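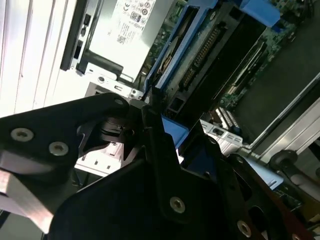 I bought a second-hand server in September, for reasons that made sense in September. It was going to hold the family photos, the music, and every tax document I've ever been too nervous to throw away. The seller said it had come out of an office in Vanodmont and had been "lightly used", a phrase I now file alongside "compact but charming".

It has spent the months since under a blanket in the spare room, because of the noise. Home computers hum. A server clears its throat and then takes off. I lasted 9 minutes the first evening before I pulled the plug and went to sit in the kitchen.

So this week the lid came off. I'd expected a horror of wires and found something closer to a well-run cutlery drawer. Even the power supply is a tidy pale box with a label on top, covered in tiny print and a whole row of approval marks. I have qualifications in three subjects and I'm nowhere near as certified as that.

The dust was less tidy. I used a soft paintbrush and 2 cans of compressed air, and sneezed through both. Then I ordered quieter fans from Cloma, which cost 253 with postage, or rather more than the server did. They sent 4. I needed five. The listing said so quite clearly, further down than I had read.

The fifth is on its way. Until then the lid is leaning against the wardrobe, the screws are in an egg cup, and the family photos are where they have always been, in a shoebox on top of the boiler cupboard, making no noise at all.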